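Retoter tabletop project: progress report to the Sadeghi fund
28th April
Prepared by Ehsan Ghaffari, software lead, Visstead workshop

Summary

This has been our best stretch so far. The new planner is running on the real arm, the perception code no longer needs hand-tuning each morning, and we can now give the system a plain typed instruction and watch it work out a sensible series of pushes. There is still a stubborn problem with shapes that sit close together, which I come to further down, but the work is on track and we are all rather excited by it.

Perception

At our last report the block finder was picking out colours well and shapes badly. Davoud Safavi rewrote the shape stage so that it fits an outline to the top face of each block and ignores the sides. That one change cured most of the mix-ups between the hexagon and the cylinders, which had been driving us mad. The finder now gives position and heading for every block 12 times a second, fast enough for the planner to correct itself in the middle of a push.

Two things still bother it. Pieces that touch are sometimes merged into one odd outline, and the stars are the worst for this with all those points. The arm also hides whatever is behind it. We now keep the last known position of a hidden block and let our confidence in it fade until it comes back into view. It sounds simple, and it was — the fiddly part was choosing how quickly to let it fade.

Planning and control

The planner used to choose a single straight push, carry it out, look again and start over. It worked, but it was slow and it tended to shove blocks into their neighbours. The new version, built on our own Zetow library, looks several pushes ahead and counts the cost of disturbing anything it wasn't asked to move. Watching it go round the back of a block to get a better angle for the first time was a real treat!

We ran 516 instructions through it during April, all of the "move the blue cube next to the green cylinder" kind. I have kept the full logs, including the runs where we stopped the arm ourselves, and they will go to the fund along with the code. Of the failures, 28 were down to merged outlines. The rest were mostly blocks turning on the spot when they were pushed off centre. Davoud has a small fix for that, which nudges the contact point across as soon as the heading starts to drift. It behaves well in simulation and goes on the arm next.

Tooling

The replay viewer is finished. It shows what the finder believed, what the planner intended and what the arm did, all on one timeline. A bug that would have cost us an afternoon now takes around 20 minutes to track down. We also moved the start-up checks into a single script, so anyone on the team can bring the system up without phoning me.

Next period

Separating touching blocks comes first. We want the planner to be able to make a small push purely to open a gap and get a clearer view, then carry on with the job. After that we will start on instructions with 2 steps, such as "put the red star by the yellow heart, then bring the green star over". Spending is as planned and we are not asking for any change to the budget.

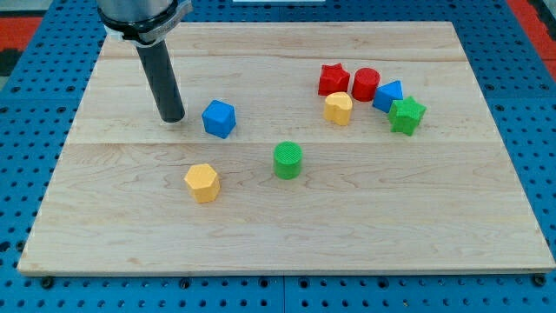
The arm's tip beside the blue cube, with the other shape blocks on the board.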